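Feb, studio notebook, award entry work. Picked up about 9:40, no coffee yet

Molasix case film. Cut is at 3 min, has to be under two for the main category. Tried dropping the founder bit first. Works fine without it. Tried dropping the bus shelter montage too, does NOT work, you lose the whole reason the line is funny.

Entry form wants:
- 100 word summary (ours is 131)
- objective, one sentence
- results, with source for every claim
- media list by market

Summary draft 4: "Molasix had a name people mispronounced. So we let them." Then straight into the radio. Cut the paragraph on brand heritage, jury wont read it. Still fighting over "bold," I took it out twice and it came back twice.

Results are the weak spot. Client deck says 700 user recordings sent in. Hollcombe's export has fewer, and it counts duplicates. Asked for the raw file. Until it shows up the form says "hundreds" and thats that. 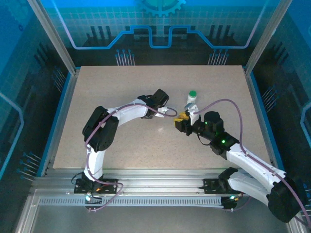 Trereck wrote back on the shared doc that hundreds looks like we're hiding something, and that a jury would take a small exact number over a big soft one. They'd also move the recordings up top and let the sales lift go at the bottom, as the lift overlaps with a price promotion and someone in the room will know it.

Fair. Moved it. Added a line admitting the promo overlap, in plain words. Reads better, a bit less shiny.

Category choice, still open:
- Radio & audio: strongest fit, crowded
- Brand voice: newer, fewer entries, vague criteria
- Outdoor: only if we lead with the shelters. Probably no

Leaning audio plus brand voice, two fees. Budget will stretch to that but not to a third. Need separate write-ups, last year we pasted the same text in both and the feedback sheet said so, politely.

Afternoon: sound pass on the film. Voice over too hot against the street recordings, pulled it down, then lost the joke at the end, put half back. Subtitles misspell Pimentel in two places (both "Pimental"). Fixed in the master, NOT yet in the short version. Export for web came out at some 200 MB and the upload page chokes on it. Re-encode overnight.

Print board: headline too small at A3. Took out the quote bubbles, gave the space to the script. Body copy untouched.
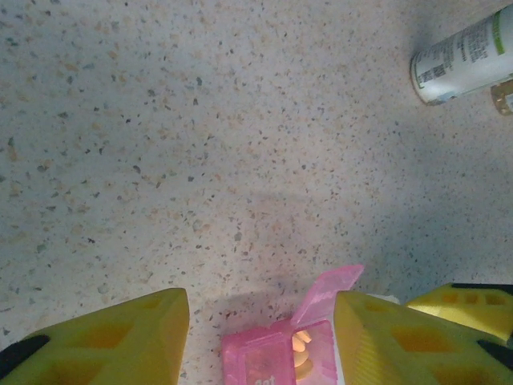 *Speckled countertop, yellow gripper finger at lower left.*

Left to do:
- raw file from Hollcombe, chase again
- fix subs in short cut
- second write-up for brand voice, from scratch
- credits list, Pimentel wants theirs under production and not under sound, check against the contract
- sign off on wording w/ client before anything gets submited

Stopping 6:15. Film now 1:58 with the end card in, 1:54 without. Keeping the card.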